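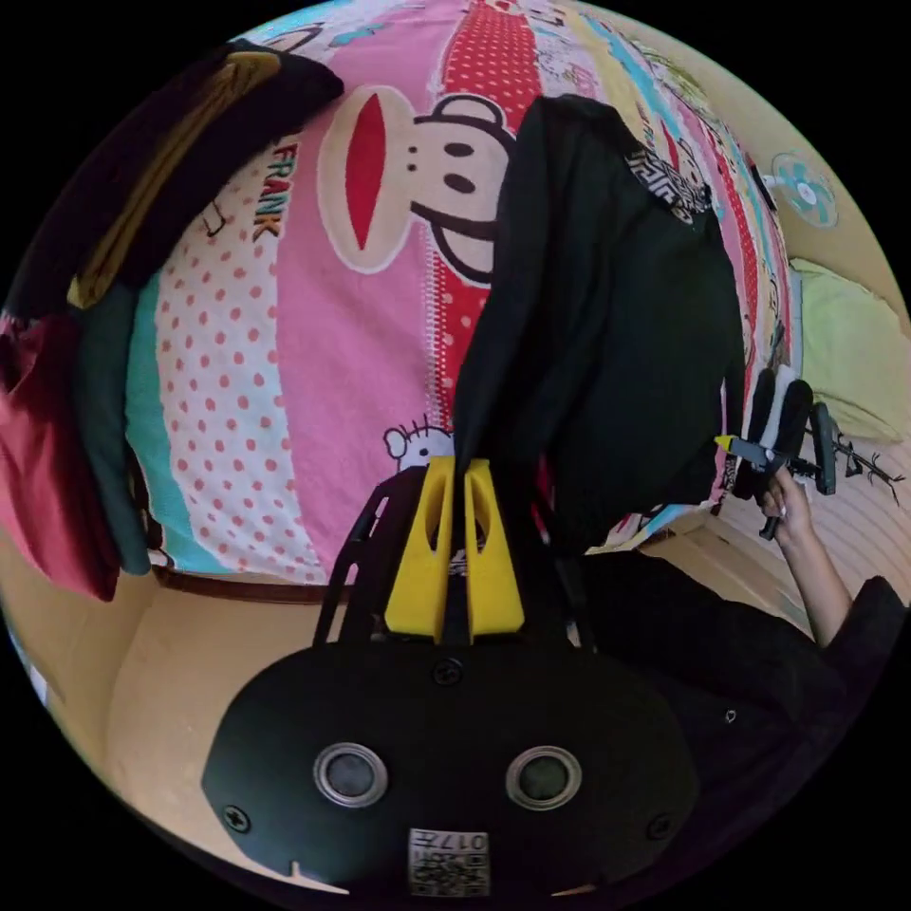
Notes > Software > Two-handed recordings > Lining up the left and right clocks

I've put off writing this up for ages, mainly because my own scripts were such a mess that I'd have been embarrassed to show them. They're tidier now, and I've had the same question often enough that a page seems easier than another long email. So: you've got recordings from two hand-held grippers, left and right, each with its own wide-angle camera and its own clock, and you want one tidy episode out of the pair that you can train on.

I'm using Drisix for the reading and writing and Rodow for looking at the result. If you use something else the steps are the same, only the commands will differ. The data I'll be talking about is the Tveit set, which is nearly all clothes and bedding — picking things up, shaking them out, folding, hanging. Cloth is fussy about timing! If the left hand is a few frames ahead of the right, the policy learns to let go of a sleeve before the other hand has got hold of it, and then you spend a week blaming the learning rate.

Before you start

Make a copy. I mean it, work on a copy. Drisix writes its corrected times into the same folder as the originals unless you tell it otherwise, and I lost an afternoon's recordings in March that way.

You want a folder per episode with a left and a right inside it, each holding the video, the motion sensor log and the finger width log. If your folders are named differently there's a small mapping file you can edit, called layout.txt, and it's just two columns.

Step 1: mask the circle

A wide lens gives you a round picture in a square file, and the black corners cause more bother than you'd think. Feature trackers love that hard edge between picture and black. They'll find dozens of lovely strong corners along it, none of which move, and then your camera pose comes out as "perfectly still" while the hand is plainly waving about.

drisix mask --shape circle --shrink 15 episodes/

The shrink value is in pixels and pulls the mask in from the rim a little, where the image is smeary anyway. I then paint a second mask by hand over the gripper body and the fingers, for the same reason: they travel with the camera, so to the tracker they look like part of a world that never moves. One painted mask per gripper does for the whole set as long as you haven't remounted the camera. If you have, paint it again. It's five minutes with a cup of tea.

Don't mask the other hand's gripper, by the way. It moves about too much for a fixed mask and we want it in Step 3.

Step 2: get a rough offset from the motion logs

At the start of each take I knock the two grippers together, twice, fairly briskly. Both motion sensors get a nice spike and you can line the spikes up.

drisix knock --find first --window 300 episodes/

The window is in samples. Make it too wide and it'll happily pick up the moment you put a gripper down on the table at the end, and it'll be very confident about it too. If you forgot the knock (I forget the knock) you can use --find correlate, which slides one log along the other and looks for the best match. It works well enough when both hands are moving together, such as shaking out a duvet cover, and badly when one hand is holding still.

You'll get an offset file per episode. Open a few! You're looking for offsets of a similar size through a session. One that's wildly different from its neighbours nearly always means it matched the wrong spike.

Step 3: tighten it up using the pictures

The knock gets you close, but the motion log and the video don't share a clock properly either, so there's still a bit of slop. What I do is find moments where one camera can see the other gripper, and compare how the other gripper moves in the picture with what its own tracked pose says it was doing. Slide one against the other until they agree.

drisix refine --use crossview --max-shift 40 episodes/

Max shift is in milliseconds. It's a limit on how far this step may drag things away from the Step 2 answer, and I keep it small on purpose. With a big limit, a patterned blanket or a stripy top can pull the tracker off somewhere daft and the refine step will follow it.

Episodes where the hands never see each other will be skipped, with a line in the log saying "no overlap". That's fine. I fill those in with the middle value from the rest of the session, which has been good enough for me so far.

Step 4: resample

Now put everything on one clock. I take the left video as the master and pull the rest onto it. Positions and finger widths get plain straight-line interpolation; rotations need the proper sort (slerp), and please check that your tool does this, as I've seen averaged angles give a wrist that spins right round in one frame. Video frames don't get blended at all, just take the nearest.

drisix resample --master left --out aligned/ episodes/

Step 5: look at it

Open the aligned folder in Rodow, put left and right side by side and turn on the finger width trace underneath. Scrub to a grasp. The width should stop closing on the same frame that you see the fingers meet the cloth. Do that for both hands, at the start and again near the end, as a clock that drifts will look perfect early on and be well out by the last fold.

I had one like that, episode 929, from the Sirnurness batch. Beautiful first half, rubbish second half. The right camera had dropped some frames in the middle and the file didn't own up to it. There's a flag for this now (--check-gaps, on any of the commands) and I'd leave it switched on all the time. It's slow but not that slow.

A couple of things that trip people up

If a printed code on the gripper reads as nonsense, check whether your video is flipped before you go hunting for a bug. A mirrored code won't decode in most readers, and a mirrored left hand makes a very convincing right one until you try to run it.

If refine crashes with "empty mask", you've painted over the whole picture. Invert it.

I still haven't got a decent answer for takes where the light drops in the evening and the exposure time creeps up. It shifts the apparent timing a little and I just leave those out for now — if you've got something that works I'd love to see it.

Related
Painting masks without losing your mind
Finger width logs: what the numbers mean
Splitting long takes into episodes
Rodow shortcuts I use every day
Why my wrist rotations kept flipping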